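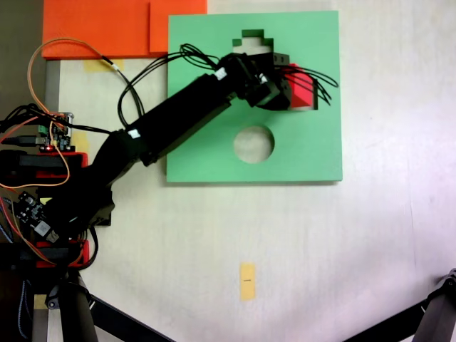
Red block over the green board, open day demo table.

# Gretum Open Day Recordings

Arm recordings from the January 2020 open day at the Distberg workshop. We ran the shape-board demo all afternoon, visitors took turns at the controls, and we came home with far more usable data than we'd hoped for!

## What's in it

- 161 episodes of one arm putting a block into a board
- 3,348 still frames, picked by hand from the video
- joint positions and gripper opening for every episode
- 2 splits, `visitors` and `crew`

The full download was trimmed to stay under 4,000 files, so the stills are packed by episode.

## The demo

The job sounds tiny: pick up a block, carry it over the board, lower it into the matching opening. Then you try it, and the last bit of travel takes all your attention (one family stayed so long they missed the Titen talk next door). The `visitors` episodes are full of second tries and slow wobbly approaches, and I love them. If you're training anything that has to recover from a bad start, look there first.

The `crew` episodes are smoother and shorter. They were driven by people from Vashisht who had practiced since October.

## Known problems

- The arm's cables run outside the links and can get in the way of the block in overhead views.
- Light changed during the afternoon. No color correction was done.
- Episode length varies a lot in `visitors`. Please don't drop the long ones without looking at them.
- Gripper opening is the commanded value, so don't read it as contact.

## Use

Free for teaching and research. Tell us what you make with it, we'd really like to see! Bug reports go in the tracker.

12 comments · 38 shares

Related

Gretum Teleop Notes
Titen Board Shapes, printable files
Distberg Open Day: how to set up a demo table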